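Updated Wednesday, May 22, 2024

# Knee Pain and Stair Climbing: Frequently Asked Questions

The answers below come from the outpatient physical therapy desk at Tuvanwood Joint Clinic. They apply to adults with mild or moderate pain at the front of the knee. They do not replace an exam.

## Why do my knees hurt more on stairs than on flat ground?

Climbing a stair bends the knee under load, which presses the kneecap against the thigh bone. The pressure rises with the angle of the bend. Going down is often worse, as the thigh muscle has to lengthen while it controls your weight.

## Should I stop using stairs?

Usually not. Cut back to a level that keeps pain mild during the activity and lets it settle by the next morning. If it has not settled, halve the number of flights for a week and then build up again.

## Which exercises do you start with?

Most patients begin with straight leg raises, wall sits at a shallow angle and step-ups on a low step. Do 15 repetitions on each leg, 2 sets, every other day. Wall sits are timed instead; the sheet you received at your first visit lists the hold.

## Do I need equipment?

A low step and a firm chair are enough for the first stage. The Prondero resistance band is introduced later, and the front desk lends one for the length of your program. Wash it by hand and dry it flat – heat shortens the life of the rubber.

## Can I exercise in the kitchen?

Yes, if the floor is level and not slippery. For standing leg work, rest your fingertips on a counter or a heavy table that does not slide. Do not lean your full weight on it.
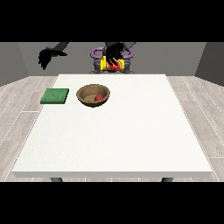
## Is ice or heat better?

Either may ease symptoms. Ice is more common after activity, heat before it. Wrap the pack in a towel, and do not use either on skin with reduced feeling.

## What does the Ebihara step test measure?

It is our in-house test of how well you control a slow step down. The therapist scores hip position, knee position and balance on each side. The score guides your exercise level and is not a diagnosis.

## When should I call instead of waiting for my visit?

Call the same day if the knee locks, gives way, or cannot take your weight. Seek urgent care for a hot, swollen knee with fever, or for calf swelling after surgery or a long trip.

## Where are follow-up visits held?

At the main clinic or at the Ekcombe office. Ekcombe has no parallel bars, so patients who need them are booked at the main clinic. Bring your exercise sheet and a pair of shorts.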